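Zwischenbericht an die Förderstelle
Projekt: Leihgeräte und Lernbegleitung für Familien im Quartier Kukovero
Stand: 20.03.2021
Berichterstatter: Ertuğrul Bayram

1. Ausgangslage

Der Antrag wurde im Oktober bewilligt. Ziel ist es, 50 Haushalte im Quartier mit einem Rechner auszustatten und die Kinder in den ersten Wochen der Nutzung zu begleiten. Der Bedarf wurde über die beiden Grundschulen und den Hort Kindcombe erhoben. Die meisten Familien hatten ein Telefon, aber kein Gerät, an dem sich ein Arbeitsblatt bearbeiten oder eine längere Videostunde verfolgen lässt. In mehreren Haushalten teilten sich Geschwister verschiedener Klassenstufen ein einziges Telefon.

2. Ausgabe der Geräte

Bis zum Berichtstag wurden 40 Rechner ausgegeben, jeweils mit Bildschirm, Tastatur, Maus und Leihvertrag. Der Vertrag liegt auf Deutsch, Türkisch und Arabisch vor. Die Leihdauer beträgt ein Schuljahr, eine Verlängerung ist formlos möglich. Eine Kaution wird nicht erhoben. Wir hatten sie im ersten Entwurf vorgesehen und nach Rücksprache mit den Schulen gestrichen.

Bei den Geräten handelt es sich um gebrauchte Tischrechner aus Firmenbestand. Notebooks waren zum kalkulierten Preis im Winter nicht zu bekommen. Die Entscheidung für Tischrechner hat Folgen für den Transport und für den Platzbedarf in den Wohnungen, auf die wir unter Punkt 4 eingehen.
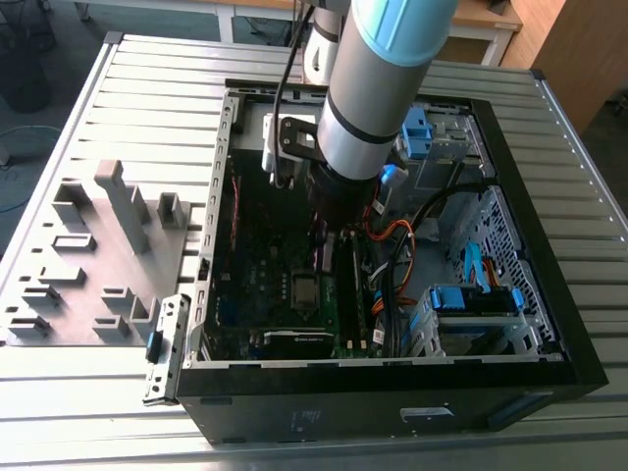 Für uns war wichtig, dass der Rechner zu Hause stehen bleibt und nicht morgens in irgendeinem Ranzen verschwindet, schreibt eine Mutter im Rückmeldebogen. Ihre beiden Töchter haben feste Zeiten vereinbart, die Ältere arbeitet nachmittags, die Jüngere vor dem Abendessen. Ähnliche Absprachen werden auch aus anderen Familien berichtet. Wir haben daraufhin einen einfachen Wochenplan zum Ausfüllen beigelegt.

3. Lernbegleitung

Die Begleitung findet wegen der geltenden Beschränkungen überwiegend telefonisch statt. Jede Familie erhält in den ersten Wochen einen festen Termin. Themen sind die Anmeldung auf der Lernplattform, das Abspeichern und Wiederfinden von Dateien, Ton und Mikrofon. Fachliche Nachhilfe war nicht Teil des Antrags, wird aber häufig nachgefragt. Wir verweisen in diesen Fällen an das Angebot in der Pitatdale, das zurzeit allerdings eine Warteliste führt.

Schwierig ist weiterhin der Internetzugang. In fünf Haushalten gab es bei der Ausgabe keinen Festnetzanschluss. Für zwei davon konnte inzwischen ein Anschluss beantragt werden, die übrigen nutzen vorläufig das Datenvolumen des Telefons, was gegen Monatsende regelmäßig zu Ausfällen führt. Diese Position war im Finanzplan nicht enthalten. 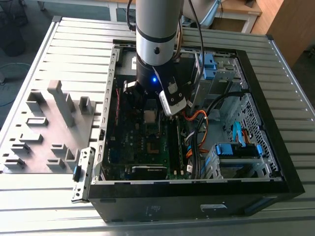
Eine Umwidmung aus dem Ansatz für Raummiete würde die Lücke bis zum Ende der Laufzeit schließen. Die Mittel sind dort frei, weil die geplanten Gruppentermine nicht stattfinden konnten. Den Antrag auf Umwidmung reichen wir gesondert ein und bitten um eine Entscheidung vor den Sommerferien.

4. Transport und Lager

Die Auslieferung übernimmt die Firma Değirmenci mit einem Kleintransporter zum vereinbarten Festpreis. Wohnungen in oberen Stockwerken ohne Aufzug kosten deutlich mehr Zeit als geplant, die Touren wurden entsprechend verkürzt. Schäden beim Transport sind nicht gemeldet worden. Das Lager im Hort ist trocken und abschließbar, steht uns aber nur bis zum Ende des Schuljahres zur Verfügung. Eine Anschlusslösung ist noch offen.

In kleinen Wohnungen fehlt teilweise ein Tisch. Einige Familien haben den Bildschirm in der Küche aufgestellt und räumen ihn zu den Mahlzeiten weg. Wir prüfen, ob gebrauchte Schülertische aus den Schulen übernommen werden können.

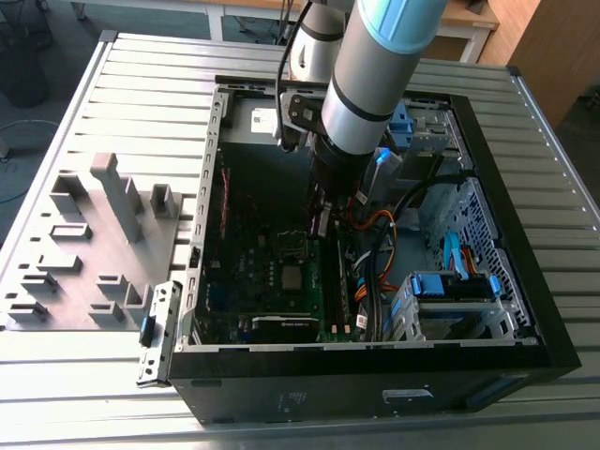 Aus Sicht des Horts sei die Frage der Tische dringender als die der restlichen Rechner, hieß es dazu in der letzten Besprechung. Kinder, die auf dem Bett oder auf dem Boden arbeiten, brächen die Aufgaben früher ab. Der Hinweis wurde aufgenommen. Eine Abfrage bei den Schulen läuft, eine Antwort liegt bisher nur von einer der beiden vor.

5. Weiteres Vorgehen

Die noch ausstehenden Haushalte sollen bis zu den Sommerferien versorgt sein. Die Rückmeldebögen werden danach ausgewertet und dem Schlussbericht beigefügt. Der Verwendungsnachweis für das erste Halbjahr liegt als Anlage bei, die Belege für die Transportkosten werden nachgereicht.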